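The trouble with comparing hands is that everybody picks the task that flatters the one they brought. I spent a good part of July reading and sitting through comparisons of five-fingered hands against two-finger grippers, and I came away trusting almost none of the scores, including a few I had helped write down.

The task we kept coming back to was fruit picking from shelves. One hand holds a red shopping basket, the other goes into a white cubby unit and gets the apple, the mango or the mangosteen. It looks like shopping, so people who know nothing about robots understand it at once. I suspect that is most of its appeal. 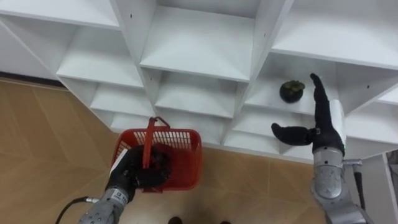

A mangosteen is close to a ball, and so is an apple. Any gripper with enough opening and a bit of rubber on it can pick up a ball. If you want to know what five fingers buy you over two, a round fruit alone on a flat shelf is a poor place to ask. Siledell's two-finger gripper has been doing this sort of thing for years at a fraction of the cost, and its spare parts come in a padded envelope.

The people at Homarora, who make the hand I heard the most about, say the point is generality. Fine. I would like to see a number attached to that word. They ran 300 picks and gave me a success rate, but a success rate over what? Three kinds of fruit, one basket and one style of shelf. I could not find a single pick in their log where the fruit was touching another fruit.
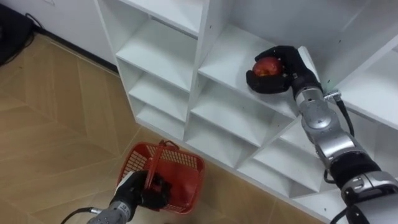

## The hand that only holds the basket

Here is where I have to give some ground. The picking hand gets all the attention, and the basket hand is doing the more interesting job. It has to hook a thin plastic handle, keep the basket under or beside the other hand, and stay out of the cubby walls while the whole arm moves. A parallel gripper can pinch a handle, sure. Then the basket swings, and you are writing code for a pendulum.

I would pay to read a proper comparison of that. Same arm, same basket, an empty load and a full one, four different grips on the handle. Dauda, who sell a controller and have no hand of their own to defend, could run it in an afternoon. They benchmark latency instead, down to the millisecond, on a task where the arm is mostly waiting.

The camera question is just as muddled. From head height a cubby wall can hide whatever is behind it, and once the hand goes in, the hand hides more. Caline's answer is a wrist camera, with another cable to route past a joint. Perhaps it helps. Their test used 16 shelf positions with the camera and 32 without it, and I still don't know how anyone was supposed to line those up.

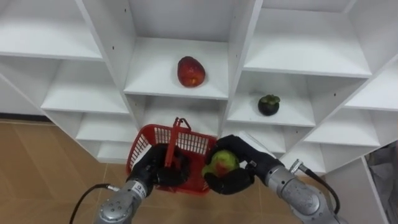
## What I would ask for

Publish the failures with the same care as the picks. Tell me how many times the operator reset the fruit, and who decided that a nudge against the basket rim didn't count. Put two mangoes in one cubby. Put one at the back, stem toward the wall. Change the basket for a paper bag and see which hand survives it.

And count the regrasps. A five-fingered hand that shifts its hold on a basket, or passes it to the other hand, is doing something I can't easily get from two fingers. That deserves its own column in the table. In every report I read it was folded into cycle time, where it shows up as slowness. 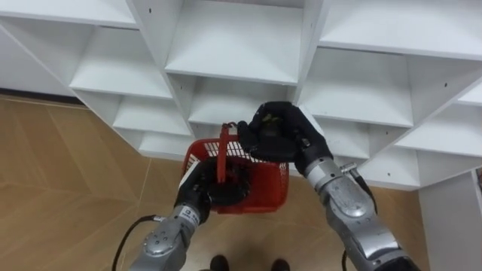 *Both hands on the basket, in front of the shelves.*

I'm not against these hands. I would probably buy a pair if the price dropped and the finger cables lasted a season. But I'd be buying them for the handle, and so far the sales pitch is all about the fruit.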